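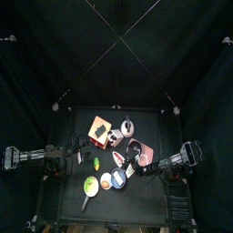 How to Set Up a Toy Kitchen Play Tray

Pretend cooking is my favorite kind of play to set up, and it doesn't take a big wooden kitchen to do it well! One clear surface, a kettle, a bowl and a few odds and ends will keep a four-year-old stirring and pouring all afternoon. I've been putting these trays together since October and I'm still finding new ways to do it.

What you need

A low table or a large tray, in a plain color if you have one. Dark is great - pale toys really stand out against it.
A toy kettle with a handle small hands can get hold of.
A bowl. Blue is the big favorite at our house.
A box or two to be the stove, the oven or the store.
A few small blank cards for menus and orders.

Setting it up

1. Clear the surface completely and wipe it down.

2. Put your biggest box down first, toward the back, and turn it at a bit of an angle. I love this step! A box that's slightly turned gets used from two sides, so two kids can share it without bumping elbows.

3. Set the kettle off to one side with its handle facing out.

4. Bring the bowl forward where it's easy to reach, and lay a card next to it. My daughter's friend Chie scribbles "soup" on every single one (it's always soup).

5. Keep everything bunched in the middle and leave the edges bare. Kids need somewhere to serve the food, and fewer things roll onto the floor.

Start with 6 things at most. When interest dips, swap one out - a new spoon or a different box is plenty. I set a timer for 30 minutes the first time and ended up ignoring it completely.

For cleanup, I let the kids "close the restaurant." Cards go in the bowl, the bowl goes in the basket, and the kettle goes on top. Dry pasta makes wonderful pretend soup for older kids, but skip it if there's a toddler around who still puts things in their mouth.

Related posts

9 Pretend Foods You Can Make from Felt
Cardboard Box Ovens, Step by Step
Rotating Toys Without Losing the Pieces
42 Rainy Day Ideas for Preschoolers
Printable Menus for a Play Café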